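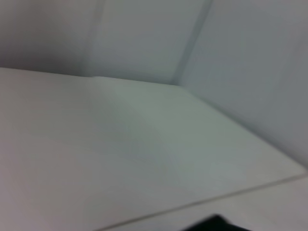
4.2 What people mean by white. White is the most frequently bought paint color in our sample and the one about which buyers are least able to agree. Of the 778 names in the combined Sinska and Golob catalogs, a surprising share refer to something a shopper would call white if asked in a hurry. Part of the trouble lies in the surface itself. A bare white top can look faintly pink on one side and drift into a cool, slightly green gray on the other, with a soft dark patch in the middle that has no edge anyone could point to. Asked for one word, most of our respondents still said "white." Asked for two, they began to argue with their spouses.

Home | Issues | Authors | Subscribe
Oct 9, 2024
By Sarla Shukla and Selina Haslinger

Our interviews followed the same order each time. A respondent chose a name from a printed list, described the color he or she expected, and was then handed the matching card. Expectation and card rarely met. The name "Linen Pause" (Golob) drew descriptions ranging from butter to wet sidewalk. "Quiet Salt" (Sinska) was described by one retired teacher as "the color of being on hold," which we coded as gray after some discussion between the authors, one of whom still objects.

Names that mentioned food produced warmer guesses, and names that mentioned weather produced cooler ones. The effect held for respondents who told us, often at length, that they were immune to marketing. It was weakest among professional painters, who tended to ignore the name and ask for the code.

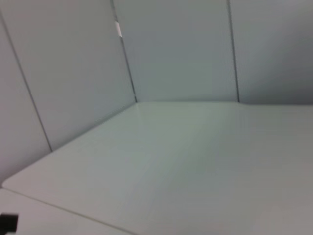
Figure 4. Pale gray-white floor surface with upright light gray panels behind it. The floor grows darker toward the right.

Corners deserve a paragraph to themselves. Buyers who had painted a whole room reported more doubt than those who had painted a single wall, and the doubt gathered where walls met. Several suspected the store of having sold them two different cans. We checked the receipts of the 25 who complained most firmly. Every can in each order carried the same code, a finding they received without enthusiasm.

This site uses cookies to remember your preferences. Accept | Manage

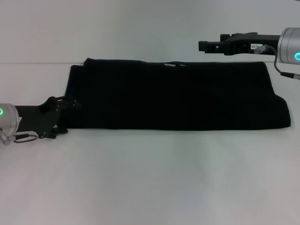

Dark colors gave us a useful comparison, and a rest. Respondents who could spend most of an interview on the difference between "Milk Fog" and "Plain Milk" dispatched the blacks in one word. We sympathize. A long piece of folded black cloth lying on a white table is simply black to most people, and the hints of navy in it wait for someone with time to spare. The table, meanwhile, shades a little toward gray in its lower corners and gets called white anyway. Catalog writers seem to know this, as Golob sells roughly 900 words of description for its whites and barely a page for everything darker than slate. Whether the blacks are under-described or the whites over-described is taken up in Section 5.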